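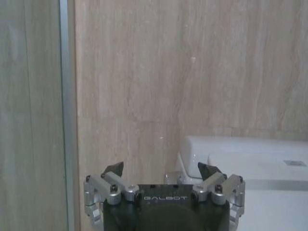 The bathroom, home of a lot of big claims.

Is the Bathroom Really the Dirtiest Room in the House?
By Elsie Treloar

Ask a grown-up which room has the most germs and you will probably hear "the bathroom." Ask how they know, and you may get a funny look. They heard it somewhere. So did the person who told them.

Let's check a few things people say about bathrooms and see which ones hold up.

"The toilet seat is the germiest thing you own."

Probably not. People expect the seat to be dirty, so they clean it. It is also smooth and dry most of the time, and many germs do badly on smooth, dry things. A kitchen sponge is soft, damp and full of tiny food scraps. When scientists have tested things around people's homes, sponges have often had more bacteria than toilet seats.

Does that mean you should eat lunch off the toilet seat? No. Having fewer bacteria doesn't make it a plate. What kind of bacteria you pick up matters too, and some of the kinds found in toilets can give you a bad stomachache.

"Hot water kills the germs on your hands."

Think about this one. Water hot enough to kill most germs quickly would burn you. The water you wash with is nowhere near that hot. Soap does the real work. It loosens oil and dirt from your skin, and the germs get carried off with them when you rinse. Cool water and soap will do the job. If you like warm water, use warm water, but don't skip the soap and think the heat took care of it.

"Antibacterial soap is better."

Bottles love this word. A bottle of Nenine hand soap in my own house has it on the front in letters bigger than the name. Then you turn it around and the back tells you to rub your hands together well and rinse. You would do that with any soap. For washing hands at home, plain soap has done just as well in tests.

"Kills 99.9 percent of germs!"

Ask: which germs? Where? How long did it take? A cleaner may need to sit on a surface for several minutes before it does what the label says. If someone sprays and wipes right away, the number on the front may not be true anymore. The small print tells you how long to wait. (Cleaners are a job for adults, and they should never be mixed together. Some mixtures make a poisonous gas. That claim is true.)

"You should close the lid before you flush."

This one is partly right. Flushing throws tiny drops of water into the air, too small for you to see. Closing the lid stops the bigger splashes. But some of the smallest drops can slip out through the gaps, so the lid isn't a magic shield. Close it anyway. It costs you nothing, and it keeps your toothbrush from falling in.

Try it yourself: the pepper test

You need a shallow bowl, water, ground black pepper and a drop of dish soap.

Pour in some water and shake pepper on top.
Touch the middle with a clean finger. Not much happens.
Put soap on your fingertip and touch the middle again.

The pepper rushes to the sides. Some websites say this shows germs running away from soap. It doesn't! Pepper isn't a germ, and germs don't run from anything. The soap weakened the pull of the water's surface in the middle, and the stronger pull at the edges dragged the pepper outward. It's still a good trick.

Words to know

Bacteria: living things too small to see without a microscope. Many are harmless.
Claim: something a person says is true. It might be. Ask for the evidence.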